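Bench rules for simulated arm trials: what changes from September

Revision four of the simulation practice note applies to all table-top work in the Trameo and Clanel projects.
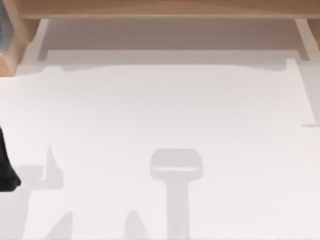 The main change concerns how a simulated run is recorded before its results may be quoted in a report. Until now each group kept its own settings and passed on the success rate alone. Hubert Stöckli compared the two sets of reports in spring and found that the figures could not be set side by side, as contact friction, lighting and the start position of the arm had been chosen separately.

The rules are as follows.

A reported result must rest on 500 runs of the same task, with the random seed stored for each. Partial sets may be kept for internal use but are to be marked as such. The 456-run set from Moreira falls under this rule and will be completed before it is quoted again.

Lighting is now a declared setting. Shadows from the arm and the gripper fall on the work surface and can reach a camera view even when the part casting them does not. Light position and strength go in the run file, along with any change made between runs.

Contact settings are fixed for the length of a set. If friction or finger stiffness is altered, a new set begins.

The first 50 runs are to be replayed by a second person from the stored file alone – no verbal instructions, no shared session. If the replay differs, the set is held back until the cause is written down.

Failed runs stay in the record. A run stopped by hand counts as failed unless the solver itself reported an error, in which case the log is attached.

Eulalia Jara keeps the run file template and will take corrections to the wording until the end of August. The version used for the Jovlow trials is no longer valid, as it has no field for lighting.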